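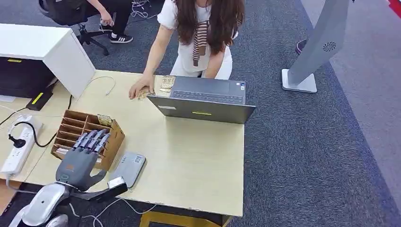

Furora shared workspace: operating rules for the humanoid hand cell
Interim report to Idgate, work package 6
Prepared by Agustina Navarrete, 13 October 2018

Status

The draft rules for people working at the same table as the hand have been in daily use since July. Version 7 is attached as Annex A. The risk assessment has been rewritten to match and signed by Patricio Yáñez as site safety lead.

Rules now in force

Speed of the arm is limited whenever anyone is within reach of the table. The limit is set in the controller and cannot be changed from the operator's login. An operator wearing a headset does not start a motion until a second person, standing clear of the arm, has given a spoken "clear" and the operator has repeated it.

Trays and packets are placed or moved by hand only while the arm is held. Loose scarves, lanyards and long hair are to be secured before work at the table. Compliance with this last rule is uneven and it has been added to the start-of-shift check. 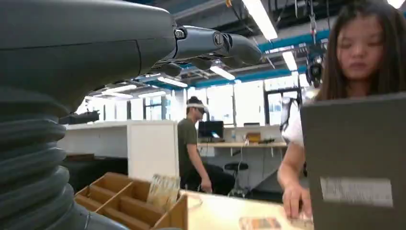

Cables remain an open item. Power and data leads are to be routed off the working surface and away from walkways. Mitiku Tamiru has costed a floor channel and an under-table tray; the quotation from Nikolovski is in Annex C.

Log review

Iara Jara reviewed 316 logged sessions against the rules. In 30 of them the spoken check was missing or could not be heard on the recording. No contact between a person and the moving arm was reported. The log form has a new field for the name of the second person.

Deviations from plan

The stop-distance tests were due in this period and have not been done. The measuring equipment ordered through Zitix arrived without its calibration certificate and was returned. We request that deliverable 6.2 be moved to the next reporting period, with no change to the budget.

Next period

Stop-distance tests at both speed settings. Cable work, subject to approval of the quotation. Revised training sheet for new operators, to be drafted by Pascual Figueroa and tried on two new starters before issue.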